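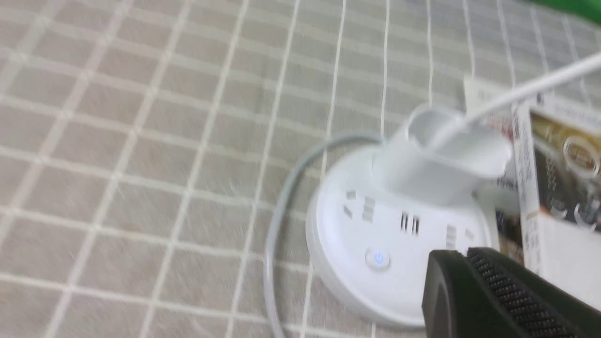

Ayala Draltlow
Home & workshop editor, Cerent

Updated 5/19/26

Cords on the table - quick fixes

Short one this week, lots of mail to get through. Most of it asks the same thing. You work at the dining table, or sew there, or the kids do homework there, and by dinner it's a nest. Phone cord, laptop cord, lamp cord, the glue gun. So, tips. In no order.

Get a round strip if the table is shared. Mine was a flat bar for years, and whoever sat at the far end never got a socket. A disc in the middle, with sockets spread over the top, and people reach in from wherever they sit. The white ones look fine on a plain or checked cloth, if you care about that. I do a bit.

Power button near the edge, with a light in it. Worth looking for when you shop. A little blue glow and you know it's on from across the kitchen. Turn the strip so the button faces whoever leaves last. In our house that's me.

Cloth first, then strip. Sounds dumb but I've done it the other way, cloth draped over the cord, and someone pulled the cloth. Lay the cloth, smooth it, strip goes on top. Nothing electric under fabric, ever. Not the strip, not a charger brick, not "just for a minute".

Big plugs first. Chunky adapters go to the outside sockets, pointing out. Skinny plugs fill in what's left. Do it the wrong way round and one fat adapter eats three spots.

Leave the vents and slots alone. If the strip has narrow slots on top don't park a notebook over them. Or a plate. Or a napkin, which is what I usually find there.

The cord to the wall

This is the one people trip on. A loose loop on the table is good, tight is bad, a tight cord drags the strip off the edge when somebody's chair catches it. Leave enough slack that you can slide the strip a hand's width either way. Then down the table leg, not off the middle of the side where knees are.

Tie it to the leg with a strip of hook and loop tape. Two spots, top and bottom. No zip ties, you'll want to undo it on Saturdays or whenever you have people over. I buy the tape in a roll, 35 feet, cut as needed. One roll did the whole house and the garage.

If the cord has to cross the floor - try not to. Move the table first. If you really can't, a flat rubber cord cover, the kind with a channel. Never under a rug. Rugs hide a worn spot until it's too late to be glad you looked.

Thick cords and thin cords

Keep them apart. Thick ones are stiff and they shove the thin ones around, so your phone lead ends up on the floor. Thick one off one side, thin ones off the other. A mug handle makes a decent guide for the thin ones. So does a binder clip on the edge of a tray.

If they're all white you won't know which is which. Bit of masking tape near the plug, write on it. LAMP. LAPTOP. Fold the tape over itself like a flag so the glue doesn't touch the cord much. Washi tape peels off to soon, skip it.

What not to plug in

Kettle, toaster, space heater, iron, slow cooker. Straight to the wall, each one. I had a letter back in December from a reader in Zollton running a heater off a table strip all winter and I still think about it. Check the rating on the underside of yours and add up what you've got on it. Don't hang a second strip off the first one either.

Cleaning

Switch off, pull from the wall, then touch it. Dry cloth for the top. Old soft toothbrush for crumbs around the sockets, hold the thing upside down while you brush. White plastic goes gray around the button from fingers - barely damp cloth, one drop of dish soap, wiped right after, and let it dry all the way before it goes back in the wall. No spray. Spray goes in the holes.

Cords too. Run them through a folded cloth from plug to plug. You'll feel any nick with your fingers before you see it. Nick = throw it out. No tape repairs.

Putting it away

Company coming, clear the table in 6 minutes:

Button off, wall plug out.
Chargers out, each one coiled loose, big loops.
Flags facing out so you can read them.
Everything in a shallow basket, strip on top.
Cloth off last, shake it outside.

Don't wind the cord tight round the strip. It kinks right where it goes in, and that's where they fail. Loose loop, laid on top, done.

Next time: ironing checked cloth so the lines come out straight, I have opinons. Send yours to the usual address or Box 408, Draltlow.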